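FOR IMMEDIATE RELEASE

Skakance Wellness opens second Fukville studio in October, adds early classes and free mat storage

FUKVILLE - Skakance Wellness is opening a second yoga and stretch studio this October, in the old Najafi Shoes building downtown. Doors at 6 a.m. on opening day. Free classes until noon, first come first served.

The new place has 3,508 square feet on one floor. Two practice rooms, a tea counter, showers, lockers that take your own padlock. Street parking out front plus the lot behind the building, enter from the alley side.

The original studio on the hill stays open. Same hours, same teachers. Members can use both locations on one card, no extra charge, and nobody's rate changes before the end of the year.

What's new on the schedule:

28 classes a week to start
Early stretch, 6:15 a.m., weekdays
Lunch class, 40 minutes, shower time built in
Chair yoga, afternoons, open to non members
Slow evening class, lights low, no talking please

Class size downtown is capped at 14. The hill studio has been packed on weeknights and people have been asking for more room, so book ahead. Booking opens online one week out, at noon. Unclaimed spots go to walk-ins 4 minutes before class.

Members can leave a mat on the wall racks over night at no cost. Put your name on it. Mats left past the end of the month go to the loaner pile.

Loaner mats are free too. Wipe down after class, spray and cloths are by the door in both rooms. Used cloths in the bin, we wash them every night. No fabric softener on the microfiber, it leaves a film, so please dont take them home to wash with your towels.

Intro offer for Fukville residents: two weeks unlimited, one per person, sold at the front desk only. Bring something with your address on it. Offer ends when October does.

The sign from the shoe store is staying up on the side wall. We asked the Najafi family and they said keep it. Our own sign goes over the front door once the permit is thru.

Press and anyone else who wants a look before opening can come by any afternoon, knock loud, there is still some painting going on. Interviews by request, call the hill studio and ask for the front desk.

About Skakance Wellness: locally owned yoga and stretch studio in Fukville. Classes for beginners and up, seven days a week.
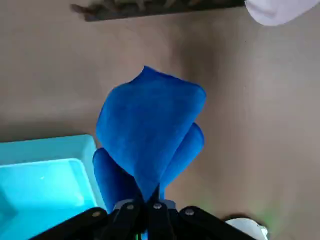 Blue microfiber cloth. Please wash without softener.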